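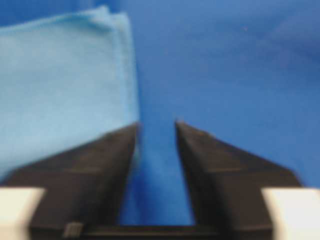
Fig. 1. Light blue cloth, folded, on a darker blue fabric.

Textile Care and Finishing, Unit 4: Color Loss in Dyed Cotton
Handout, revised 10/2/24
Instructor: Fiorella Marras
Lab section: Maeve Flanagan

4.1 Scope

This unit covers loss of color from dyed cotton during washing, rubbing and exposure to light. Wool and nylon are treated in Unit 5. Students should have read the section on fiber swelling before the lab.

4.2 How the dye is held

Direct dyes are held in cotton by weak attraction between long, flat dye molecules and the cellulose chain. No chemical bond forms. Direct dyes therefore bleed in warm water unless an aftertreatment is applied.

Reactive dyes form a covalent bond with the hydroxyl groups of the cellulose. Part of the dye reacts with water in the bath instead of with the fiber. This hydrolyzed dye behaves much like a direct dye and has to be removed by soaping at high temperature. Most complaints about reactive-dyed goods trace back to poor wash-off.

Vat dyes, including indigo, are applied in a reduced, soluble form and then oxidized inside the fiber to an insoluble pigment. Wash fastness is high for most of the class. Indigo has low affinity for cotton and stays near the yarn surface, so its rub fastness is poor, especially when wet.

4.3 Staining and shade change

Two results are recorded separately for every wash test: change in shade of the specimen, and staining of the adjacent undyed fabric. A dark specimen can lose enough dye to stain its neighbor and still show no visible change in itself. A pale specimen can change shade with almost no staining.

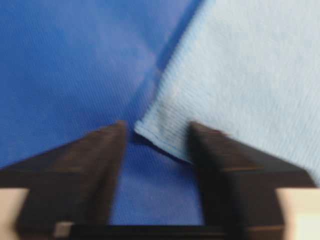 Both are graded against the gray scale, from 5 (no change) down to 1. Half grades are allowed. Grade under the standard lamp only, with the specimen and the reference lying in the same plane and the yarns running in the same direction. Rotating a twill by a quarter turn is enough to shift its apparent depth.

4.4 Lab procedure

Cut the specimen and the undyed adjacent fabric to the same size. Stitch along one short edge. Prepare the bath with Getine detergent, no brightener. Set the Holtirix washer to program 34 and run it. Rinse twice in cold water, open out the stitching on three sides if it has been closed, and dry flat without contact between the layers.

Specimens for this term come from Skomard lot 3167. Do not mix them with what is left of the May lot, which had a cationic fixative applied.

Each pair submits 6 graded specimens. The written report has a limit of 900 words, tables excluded.

4.5 Reading

Course reader, chapter on exhaustion and fixation. Flanagan, lab notes on crocking, sections 2 and 3.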